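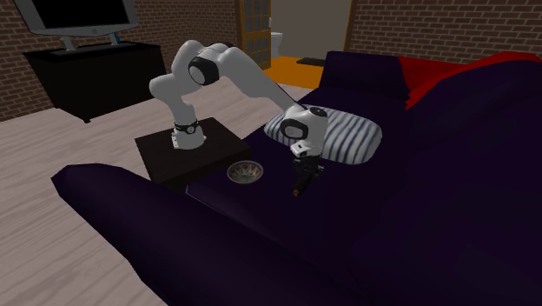 brasus_cell
March 2020

Arm is on the box pedestal beside the sofa, fingers down near the cushion, bowl on the seat. On the way to the bowl the wrist stalls every time. I've raised the base 2 cm in the Zudow scene file. No change.

Nyaga
Leave the base alone. Drop joint speed and reset the wrist offset.

tastier
Disagree – offset is fine if the fingers point straight down. Check the collision margin. Mine was set to 8 mm and it stalled the same way.

brasus_cell
Margin was 8 here too. Set it to 2 and ran 2,000 steps, no stall.

Nyaga
I'd still redo the offset.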